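Tistden Coach Lines

Tistden Coach Lines is a private-hire coach operator based in Viston. It supplies buses with drivers for weddings, school trips, sports clubs and airport transfers. The company was founded by Birger Ljungberg, who had earlier driven for the Ellis depot, and it began with 2 used minibuses kept in a rented yard.

Vehicles are hired whole, with no sale of single seats. The standard charge covers the driver, fuel and a set mileage, and the minimum hire is 4 hours. Trips that run past the agreed return time are billed by the half hour. Road tolls and parking fees are added to the final bill.

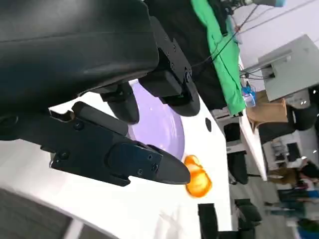 The fleet is divided into two classes. The smaller class seats 30 and is used mostly for town work and evening hire. The larger class has full-size luggage bays and a rear door, and is assigned to trips beyond the county line. Both classes have seat belts at every position. Wheelchair lifts are fitted to the larger class only.

Bookings were taken by telephone until the company adopted Piltell, a dispatch program that assigns drivers and records their hours. A deposit is due when the booking is made, and the balance is payable before departure. Demand is highest in August, when extra coaches are leased from other operators.

The yard was later moved to the Ellis road, where a wash bay and a covered repair shop were built.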